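Work with us > Open calls > Call for participants

Comparing people and policies on simulated sorting tasks: participants wanted

Shares: 12 | Comments: 0
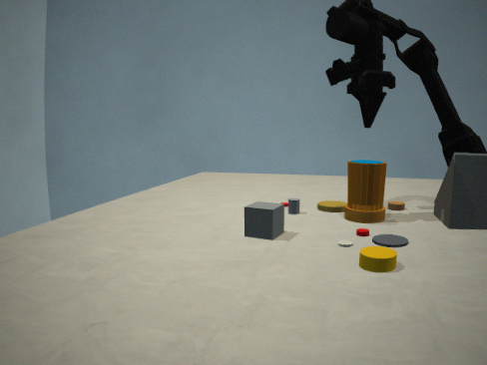 What the study is about

The Lobo project at Anico looks at how well a score earned in simulation predicts what the same control policy does on a real robot arm. We train policies on rendered tabletops with simple pieces such as cubes, discs and cylinders, then run them on the physical arm at our Narkdale site. So far we have 947 simulated episodes that were scored automatically by a script. The script records whether the target piece ended up where the instruction said it should.

Our first result is that this is too coarse. In 107 of those episodes the script gave a pass, but two members of the team watching the replay did not agree that the task had been done properly. The usual complaints were a neighbouring piece pushed out of place, or a stack left leaning. We want to know whether people outside the team see the same faults, and whether their scores track the real arm more closely than the script does.

What you would do

There are two parts. You can sign up for the first only, or for both.

Part A is rating. You sit at a desk and watch short replays of simulated episodes. Each comes with a written instruction, for example "put the yellow disc on the grey cube". After each replay you mark the attempt on a five-point scale and tick any faults from a list. You can replay an episode as often as you like. There is a practice block first, and its ratings are thrown away.

Part B is driving. You control the simulated arm yourself with a hand controller and try the same kinds of instruction. Your attempts are saved and mixed in with the policy's, and other participants will rate them without knowing which is which. Most people in the pilot found depth hard to judge at first, particularly when lowering the gripper over a tall piece with others close by. We allow time for this and it does not count against you.

Part A takes one visit of 90 minutes. Part B takes a second visit of the same length. Sessions start at 9.30 am or 2 pm.

Who can take part

We are looking for 40 participants for Part A, and 12 of them will go on to Part B. You should:

- be 18 or over
- be able to read short instructions in English
- have normal or corrected vision, and be able to tell the main colours apart (there is a short check on arrival)
- not have worked on Lobo, or on its predecessor Unon

You do not need any background in robotics or programming. People who play a lot of video games are welcome, but we will ask about it on the form, as we want a mix. For Part B you need comfortable use of at least one hand. The controller can be set up for left or right.

Payment and travel

Participants are paid for each visit by bank transfer, and the rate is in the information sheet. If you decide to stop partway through a session you are still paid for the whole visit. We refund local bus and train fares on the day if you bring the ticket. Parking at Narkdale is limited, so tell us beforehand if you need a space.

What we keep

We keep your ratings, the controller recordings from Part B and your answers to the background form, all under a participant number. There is no audio or video recording of you. The list linking names to numbers is held separately and deleted when payments are complete. You can ask us to remove your data at any time before then. The anonymous ratings will be released with the paper - the information sheet explains this in full and you should read it before signing.

How to apply

Ask for the information sheet and sign-up form at the Narkdale front desk, or write to Verena Hämmerli, who runs the sessions, care of Anico. Please say which part you are interested in and whether mornings or afternoons suit you. Sessions run through June, and we will close the call early if the places fill up. Everyone who applies gets a reply, including those we cannot place.

We use cookies to remember your settings and to count visits to this page. Accept all | Manage choices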